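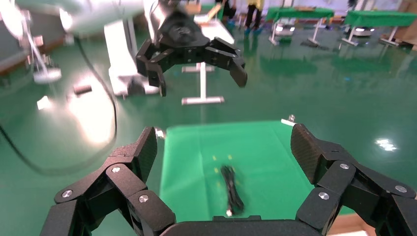

## 4. Coiling and boxing the spare cables

Right, this is the section I get asked about most, so I've tried to put down exactly how I do it. You'll need a clear bit of table, the cables, and a cardboard box with a lid that's attached along the back (a loose lid will go missing within a week, trust me). I use the green cloth on my table, mainly as I got fed up with small plugs skating off a bare top and under the shelving.

We've got 196 leads in the Pisuvcombe store at the moment, nearly all of them black, and they all look the same once they're in a heap. Hence the fuss.

### 4.1 Coiling

1. Unplug the lead at both ends. Pull on the plug, never on the cable!
2. Lay it out on the table and run it through your fingers from one end to the other. You're feeling for nicks, kinks and flat spots. Anything dodgy goes in the Bruvent tub by the door for Fitriani Lumenta to test.
3. Let the twist fall out. Hold one end up and let the other dangle for a few seconds, and most of it will sort itself.
4. Make your first loop a bit longer than your hand, and keep adding loops of the same size. I go for a long thin loop over a round one, as it sits flatter in the box.
5. Stop with a few centimetres to spare and leave the plug poking out at one end of the bundle, where you can see what sort it is.
6. Tie it loosely round the middle. If the tie leaves a dent in the cable, it's too tight.

**Caution:** don't wind a lead round your elbow and hand. I know it's quick, I did it for years, and I've ruined plenty of perfectly good cables that way. It puts a twist in every turn and the wire inside gives up long before the outside shows it.

**Note:** very thin leads (the sort that come with phone chargers) like to spring open the moment you let go. Two ties will do it, one near each end.

### 4.2 Boxing

1. Put the box towards the back of the cloth with the opening facing you, and stand the lid up behind it. That leaves you the front of the table to work on.
2. Pick up one bundle at a time by the coil and bring it over the box.

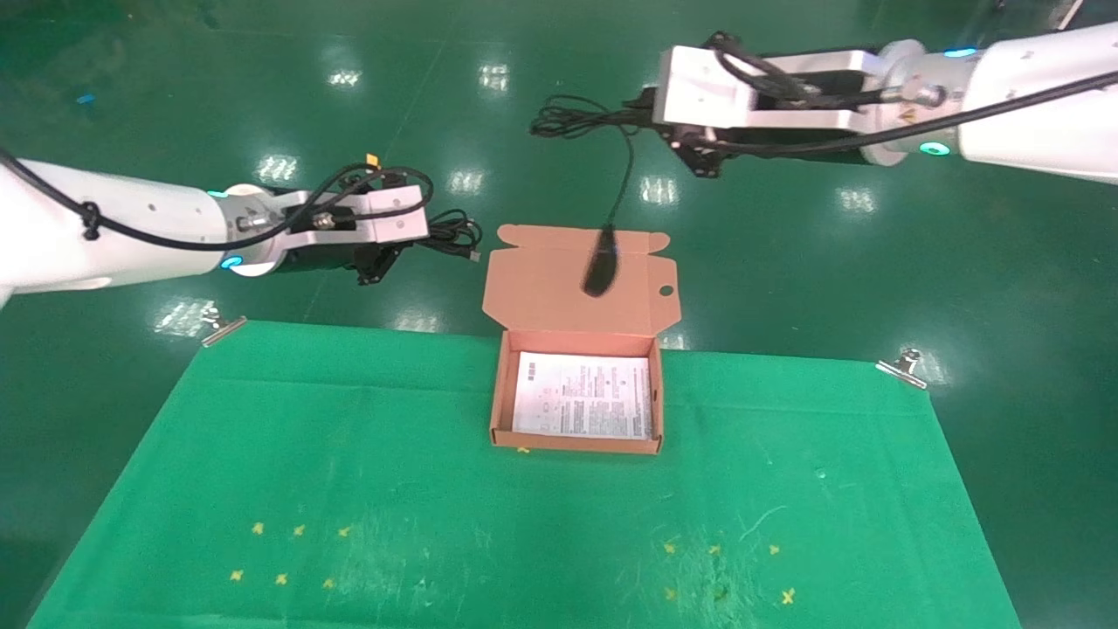

3. If there's a loose end trailing, get that in first and lower the rest on top of it. A plug left hanging over the side will catch on the lid, or on your sleeve, and then the whole lot comes out again.
4. Lay the bundles side by side, all pointing the same way. One layer for USB leads, and no more than two for anything thinner.
5. Adapters and other hard lumps go in the corners. Don't sit them on top of a coil.
6. Bring the lid over and press gently. If it won't close without a shove, take one out and start another box.

Write what's inside on the short end of the box, plus the month, so "USB, July" is plenty. Zuleica Lopes likes the shelf number on there as well, and as she's the one who has to find things I'd humour her.

Full boxes go on the Plostau shelves, labels outwards. Spare ties are in the drawer underneath, in bags of 50. If you take the last bag, please put it on the order sheet.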